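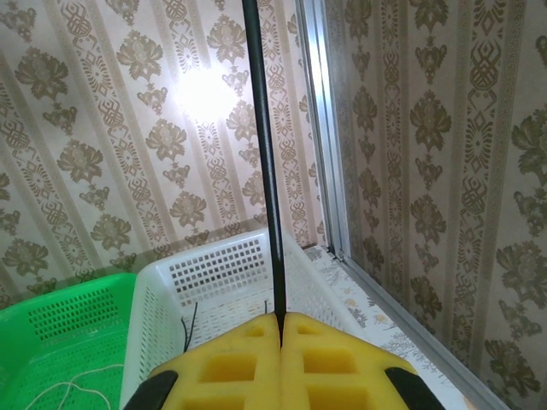

Home & Garage

February
By the author of Catterall Lane Notes

I finally sorted the wire scraps left over from rewiring the shed at Trarnside. They all go in a white plastic basket with small square holes in the sides. Black wire makes up most of it. I keep anything longer than 7 inches and recycle the rest. 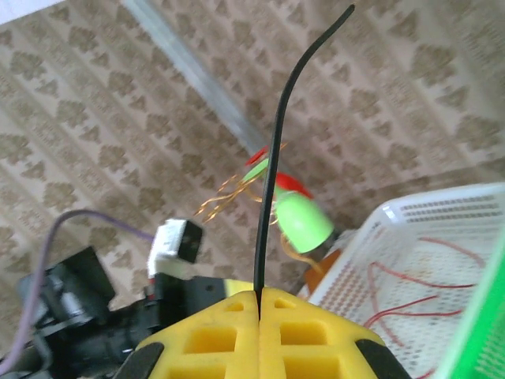

Twist-on connectors get their own jar, sorted by color. Bare copper strands are a pain to pick up off a patterned floor, so I do those last. It took me 27 minutes. Next up is the drawer of old plugs.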